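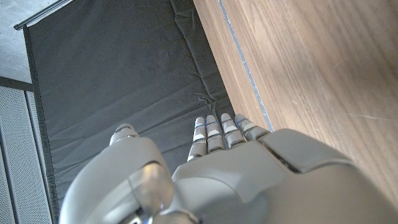

24 September 2021
By Ilze Sakalauskas

3. What happens when the interpreter gets lost

I should say first that I never meant to write about interpreters. I went into the transcripts looking for how often bail conditions were read out in full, and I kept tripping over the same small moment: a defendant asks something, the interpreter asks the defendant something back, and for several lines the clerk types only "(discussion in foreign language)". Then the hearing carries on as if that bracket were a cough!

So this section is about the brackets. The material is 800 pages of transcript from three courts (Venau, Kiner and the smaller one at Etero, where hearings are short and everybody seems to know everybody). I read all of it myself, and Ha-neul Maeng read a good part of it again without seeing my notes. We disagreed more than I'd hoped, mostly over whether a bracket was an interpreter clearing up a word or an interpreter giving a bit of advice. Where we couldn't settle it I've left the passage out of the discussion below.

The clearing-up kind is ordinary and, as far as I can see, harmless. Legal English is full of words that sound like everyday ones. "Surrender" is my favourite. A man at Venau was told he must surrender to the court on a given morning, and his reply, once it came back through the interpreter, was that he had already stopped fighting. The interpreter spotted it, said so out loud, and the magistrate tried again with "come back here". That's good practice, and it's all on the record.

The other kind bothers me. In one Kiner hearing the defendant is asked whether she understands the condition not to contact a witness. There is a long bracket, then "Yes, she understands." Her solicitor doesn't ask what was said, and neither does the bench. Two hearings later she is back for sending the witness a birthday message, and her explanation is that she thought contact meant going to the house. I can't tell from the transcript who got it wrong. That's rather my point: the court couldn't tell either.

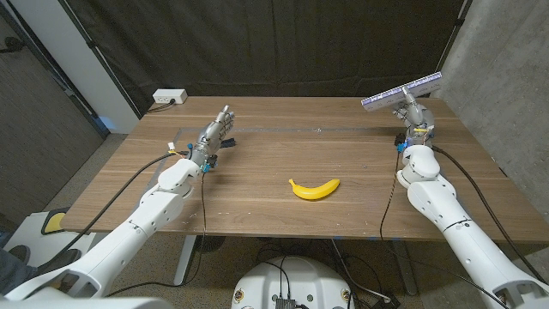
Figure 1. A banana on a wooden table, with two white robotic arms reaching in.

Kang, whose older study of police interviews got me started on all this, would say the fix is to record the sound and have it checked afterwards. I like the idea, but I think it comes too late for someone who is leaving the building with a sheet of conditions in her bag. I'd sooner see the bench ask the defendant to say the condition back in her own words, through the interpreter, before anyone stands up. It takes a minute or two. At Etero one magistrate already does it (always with the same phrase, "tell me what you can't do"), and in his hearings the answers are much longer than a yes, and sometimes wrong, and then put right on the spot.

I don't want to lean on Etero too hard. His list is short, he plainly enjoys talking to people, and a busy bench at Venau has a corridor full of cases waiting. Ha-neul thinks the habit would turn into a gabble within weeks there, and she may be right. In section 4 I look at the written sheets, which are handed out in English in all three courts.

Last updated: February 2022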